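Misting by Hand or by Timer
By Refilwe Swanepoel

Naveed Siddiqui keeps crested geckos and a pair of green tree pythons in the back bedroom of his house. For years he misted every enclosure with a pump bottle, morning and evening. Last March he fitted a Masau misting system with a 7-day timer, and he has spent the months since then learning how much water is too much.

"The first week I had the nozzles running for 40 seconds, four times a day," he says. "The moss looked great. The python had damp bedding and I had mold on the cork."

Most keepers who move to automatic misting make the same mistake. A hand sprayer puts out a small amount of water, and the person holding it stops when the glass is covered. A pump does not stop until it is told to. Siddiqui now runs short bursts at dusk and again before dawn, with nothing in the middle of the day. The enclosures dry out by early afternoon, and the geckos still drink from the leaves at night.

Ventilation matters as much as the timer. Sadia Warraich breeds day geckos and sells most of them to other hobbyists. She uses Nestell enclosures with a mesh panel low on the front and a full mesh top, which lets air rise through the tank. In her older glass tanks, where the only opening was at the top, humidity stayed high all day and she saw more skin trouble. She has moved those tanks to plants.

Water quality is the part people skip. Hard tap water leaves white scale on the glass and blocks fine nozzles. Warraich uses reverse osmosis water in the reservoir and empties the lines completely when she cleans them. A full setup for her rack cost $240, plus replacement nozzles twice a year.

Whatever system is used, a hygrometer should be placed at the height where the animal spends its time. Dial gauges stuck near the lid tend to drift and are hard to check. A digital probe costs little more and can be tested in a sealed bag with damp salt, where it should settle near 75 percent.

Prasanna Bandara, who keeps chameleons, still mists by hand on weekends. It gives him a reason to look over each animal closely, and he has caught two eye infections that way. His Prokberg pump handles the rest of the week.
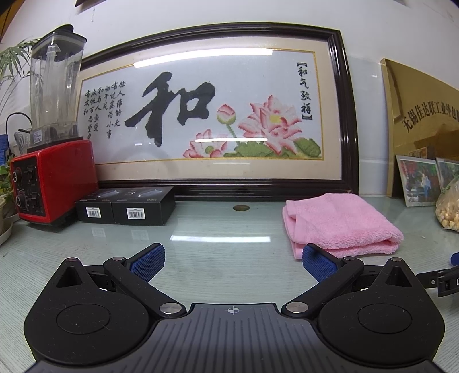

How often should misting nozzles be cleaned?
Once a month suits most setups. Soak them in white vinegar overnight, rinse them well, and run plain water through the line before the animals go back in. With hard water, clean them every two weeks.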